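January, late. Past midnight, I think, the clock on the stove is still an hour off from when the power blinked.

Writing fast before I lose it. Long day. Choir first, then the boat business, then Mom on the phone, in that order, though the boat business is what I'll be thinking about when I lie down.

Choir. We are doing the Skurnen after all. Whole thing, all 13 movements, no cuts. I had voted for cuts. Sopranos wanted the full piece and there are more of them than there are of us, so. The alto line in the fourth movement sits right on my break, B flat, A, B flat, A, over and over like a door that won't shut. Drank tea at the half. Helped some. Lorna's cold is going through the back row and I moved my chair, she saw me move it, oh well.

New folders came. Wrong size. The music hangs out the top and folds over when you hold it up, so everybody was standing there with a flap of paper on their forehead. We sang like that for the whole second half.

Ok the boat.

Drove out to Harnatthorpe after lunch. Roads fine until the turn, then that gray packed stuff that looks like pavement and isn't. Went slow. The yard was closed up except the little office, and Eckhard Kasten was in there with the heater pointed at his feet, doing a crossword in pen. He knew why I'd come before I got my hat off. Said, you want to see her again. I said yes. He said, she hasn't got any prettier.

She hasn't. The Ruppert is still up on her stands in the back shed under the green tarp, and when he pulled it off a whole winter of leaves came down my collar. Twenty-two feet. I had her bigger in my head. The paint along the waterline is coming up in scabs and there's a soft spot by the rudder that I put my thumb on and then wished I hadn't. But the lines. The way she goes in at the back. I stood there like a fool. Dad would have walked around her twice with his hands in his pockets and said nothing and then talked about it for a month.

Kasten wants 1,000 for her, no trailer, and the mast goes with it but the sails don't, he says the sails are mice. Not "have mice." Are mice. He'd hold her until the ice is out if I put something down. I said let me think. He said, you've been thinking since the summer, and went back to his crossword.

So thinking. What it really costs —
the boat
the bottom, which I can do myself if I can get two dry weeks
the soft spot, which I can't
sails, used, from who knows
the mooring. Still don't know what they charge now. Call.
somewhere to keep her till then, he won't keep her past April for free and I wouldn't ask

And I'd have to tell Paul. Who will be nice about it. Who will say it's your money, and then ask in a very even voice where the car repair is coming from. He isn't wrong. The car makes the noise going left now as well as right.

I keep coming back to the same thing though. I am fifty-eight. I haven't been out on the water under sail since Dad sold the Momari, and I was so mad at him for that, I didn't speak to him for most of a spring. I never told him I got over it. I did get over it. I think he knew. I don't know if he knew.

Funny what stays. The Momari had a cupboard under the port bunk that smelled of kerosene and oranges, and today in Kasten's office somebody had left orange peel on top of the heater and I had to look out the window for a minute. He didn't say anything. Filled in a word. I like him, I've decided. I didn't in August.

Asked him for the history. He has her logbook, or part of it, the front half is missing. Three owners he knows of. The one before last was a school teacher who took her out every morning before class and only ever went to the point and back. Same trip. Pages of it. "Point and back. Wind SW. Cold." "Point and back. Saw the heron." "Point and back." I read it standing up until my feet went numb. One entry just says "Didn't go." and nothing else on the page. I wanted to know why, there's no why. The next day, point and back.

I could do that. I could be perfectly happy doing that.

Home by four, nearly dark. Soup from the freezer, the lentil I thought was chili. Ate it anyway with the end of the cheese. Paul had a late one. Got out Dad's tide tables, which are no use to anybody now, wrong by years, but he wrote in the margins and I like to see his handwriting. Next to one of the tables he has put GOOD DAY and underlined it. No other note. What was it?? I was nine that year, I should remember. I tried. All I get is the yellow bucket and being told to sit down.

Then Mom called. She is fine, the hip is fine, the new lady who does her hair is not fine. Twenty minutes on the hair. She asked what I'd done today and I said drove out to Harnatthorpe, and there was a gap, and she said, what's out there. I said a boat. Another gap. Then she said, does it have a place to sit that isn't wet, becuase your father's never did. And laughed. She hasn't laughed about the boats in I don't know how long. Then she told me something I never heard before. That when they sold the Momari it was her who wanted it, she couldn't take the waiting on the dock any more, watching for the sail to come around, and Dad let me think it was him. All that spring. He let me be mad at him.

I didn't know what to say. I said oh. She said, well, it was a long time ago, and did I want the good casserole dish or should she give it to my cousin.

I want the dish.

Sat at the kitchen table a while after. Didn't put the radio on. I don't feel bad exactly. More like when you've moved a heavy piece of furniture and the carpet under it is a different color. I'm going to have to go back over a lot of things with this in hand. That whole spring. The time he drove up to see me and I stayed in the library until he'd gone home, and he left the sandwich at the front desk with my name on the bag. I ate it! I ate it and I was still mad.

If I get her I won't change the name. Bad luck anyhow, Dad always said so, though he also said it was bad luck to whistle and he whistled all day long. Ruppert. It sounds like somebody's uncle. Kasten doesn't know who Ruppert was. The teacher didn't say either, at least not in the half we've got.

Things for tomorrow, quick —
call the harbor, ask about mooring, ask if there's a list
bring back library books, 2 of them overdue, find the third
learn fourth movement or at least fake it better
throat lozenges
ask Kasten if I can borrow the logbook, or if he'd let me copy some
stamps
tell Paul. At breakfast. Before he's had time to look at the bank thing.

Maybe not at breakfast. He has the dentist. After the dentist he'll be numb, maybe that's better, he can't argue with half his mouth. No, that's mean. Supper then. I'll make the chicken thing. He'll know something is up as soon as he sees the chicken thing.

What would I put down to hold her. A hundred? I have the envelope from selling the loom. I had told myself that was for the dentist (mine, not his) but the tooth has been quiet for weeks. Should not make a plan around a tooth.

Wind has got up since I started this. I can hear the loose gutter. I keep picturing that tarp, he only put one of the ropes back on, said he'd do the rest in the morning. She's inside a shed, she'll be fine, it's a shed. Listen to me, worrying about her already like she's mine. Paul just came in, shoes, keys, fridge door. He's found the lentil soup. He thinks it's chili too, I can hear him thinking it.

Going to stop soon, my hand is cramping and this pen skips. One more thing so I don't forget it. When I was leaving, Kasten walked me out to the car, which he hasn't done before, and he said the teacher's last page in the book doesn't have a wind or a bird or anything. It only says "Point." I asked him did she mean it to stop there. He shrugged. He said the back cover's been wet, maybe the rest washed off. Then he told me to watch the turn at the bottom of the hill, and I did, and still slid a little.

I'll put the hundred down. There, it's in writing. Call him at nine when he opens, before the harbor, before the library, before I have coffee and get sensible about it.

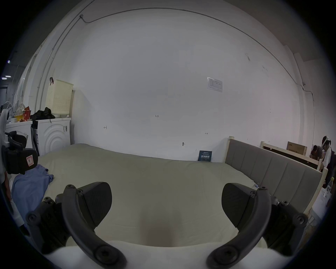

And ask him if the tiller is the original one. Forgot to look. Dad would have looked at that first.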